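**Tins, towels and a very good afternoon of sorting**

The linen sort is back, and I am so happy with how it's going! If you missed the January round, the idea is simple: everyone at Zisholm pulls out the small cloth things that have been living in drawers and bags (hand towels, washcloths, hair bands, odd napkins), spreads them on a bed or table, and finds each one a proper home. Audrey-Anne Beaudoin swears by old cookie tins for this, and after trying it myself I'm a convert. A tin has low sides, you can see what's in it, and it slides onto a shelf without snagging anything.

My own method is pretty loose. Washcloths go in first, folded in half and in half again, then the bigger towel on top so the whole stack stays put. Plastic bags get squashed down small and saved for the Clunden collection, which takes them clean and unknotted.

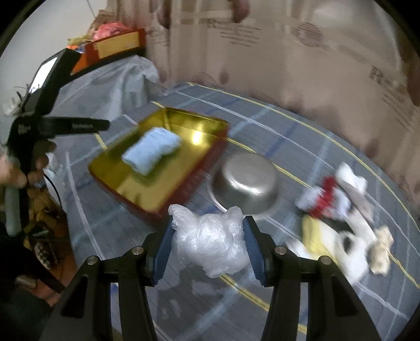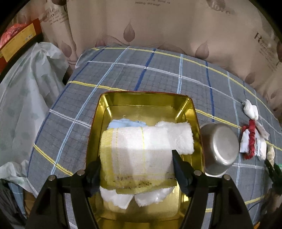
Gold-lined tin, light blue cloth, silver bowl turned upside down beside it.

Zisholm, 2026-07-27

Anneli Harju wrote in to ask what to do with towels that have picked up little marks along the border. Keep them! A few specks don't matter on a towel you use for wiping the counter, and a soak overnight helps more than you'd think. Impi Pelkonen cuts her really worn ones into squares and hems them on the machine (she has 50 or so by now, all in different colors, and they're lovely).

We still need tins, the rectangular kind if you can spare them, with or without lids. Aatos Turunen is keeping 2 shelves free for them by the back door at Karppinen, so just leave yours there with your name taped underneath. Scrunchies and hair bands are welcome too, as long as the elastic still has some stretch. Next time we're doing pillowcases, and I already have opinions about pillowcases.

Tuulikki Saarinen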